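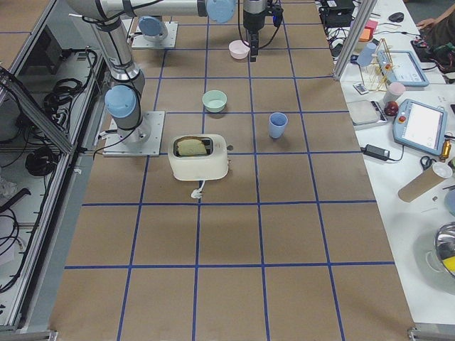
Lodel Gripper Pack, release 2: a firm handshake at the wrong moment

I wanted to like this one. We run a two-arm bench over brown paper and blue tape, and the work is breakfast: toaster, bread, bowls, cups. It's the kind of job where a gripper add-on ought to look good, as the objects are light and none of them fight back. The Lodel pack sells itself on soft grasping, quick setup, and something called Graceful Resume. I'll come to Graceful Resume.

Setup first, since it deserves the praise. Reda Lamrani had both grippers talking to the controller before lunch, and the calibration screen is written in sentences a person might say out loud. You can set opening width and closing force per object, save them under a name, and share them between arms. Bowls were fine from the first morning. The pack picks up a bowl by the rim and puts it down again so calmly that you start to wonder what you used to worry about.

Then we moved on to cups. A plastic cup is light, it tapers, and it will roll if you give it any excuse. Over 100 pick-and-place runs with a cup, 67 went cleanly. Most of the rest were ordinary misses, with a finger nudging the rim and the cup going over, and I can live with that. Our grasp points were sloppy in the early runs and I'm not going to bill Lodel for it.

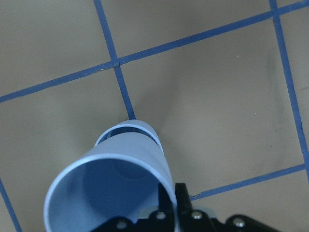 What I will bill them for is what happens after a stop. Press the emergency stop in the middle of a grasp and both arms halt, as they should. Clear it, tap Resume, and the pack remembers the last width it was told to reach. It then goes there, at full closing speed, before the arm moves and before the warning tone plays. If the last command was "close," it closes. It doesn't check whether the cup is still between the fingers, or whether something else is.

In our case the something else was Peiyu Mao's pen, which she was using to push a tipped cup clear. The pen did not survive. Peiyu did, with all her fingers, and with a few remarks about the word "graceful" that I've left out because my editor reads these.

We went back and repeated it on purpose, with a foam block standing in for the pen. Same result on either gripper, every time. The force limit you saved for the object is ignored on that first move, too — the pack uses the factory default, so your careful cup setting does nothing at the one moment you'd want it.
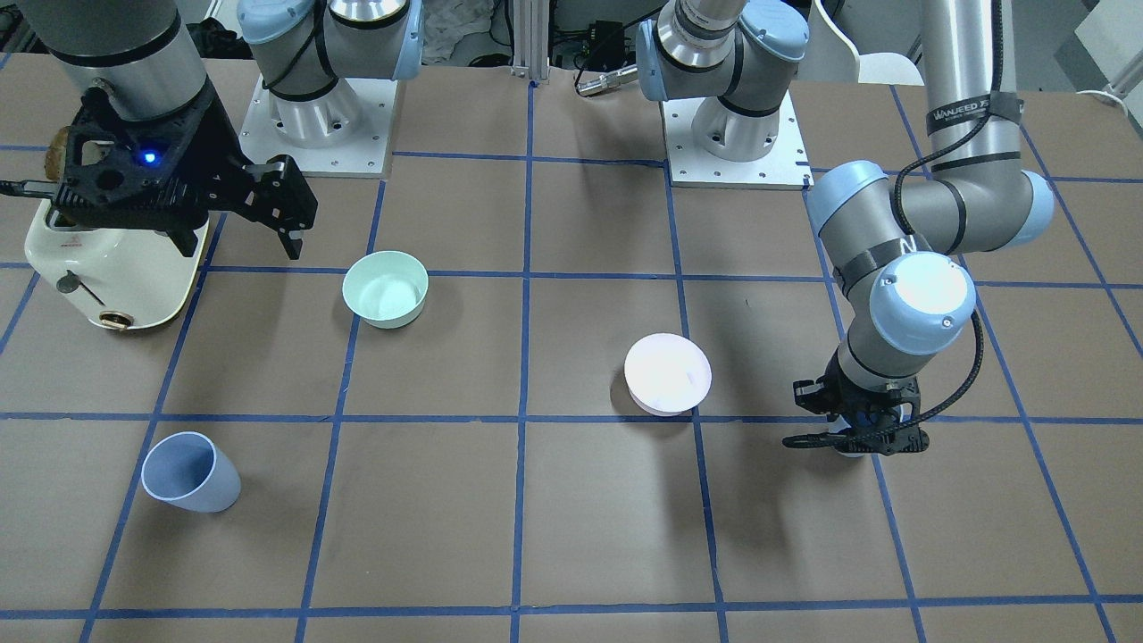 There is a second, smaller fault. With two arms on one license, clearing the stop from either arm's page wakes both grippers. Valdemar Overgaard cleared the one he was looking at, and the one he wasn't looking at snapped shut behind the toaster. The manual mentions this in a table near the back, under "Convenience."

I wrote to support in August. Fadwa Gaber answered the same afternoon, asked for the logs, and confirmed the behavior without making me argue for it, so full marks to her. The workaround is to turn off Graceful Resume on the Advanced page, restart the controller, and send an "open" command by hand after every stop. The restart takes 90 seconds. The setting also turns itself back on after an update, so we now have a strip of tape on the pendant that says CHECK IT.

If you're already running the pack, do that today, on both arms, and keep hands and pens out of the cells until you've seen the fingers open.

Would I buy it again? For bowls, on a fenced bench, maybe. The older Skelura set we had before was slower, uglier, and fussy about cables, but after a stop it sat there and waited to be told what to do. I've put it back on one arm for the cup work. The Lodel stays on the other with Resume switched off, and I check the setting every morning before the toast goes in.

Two stars. I'd go to four if the next release opens before it closes.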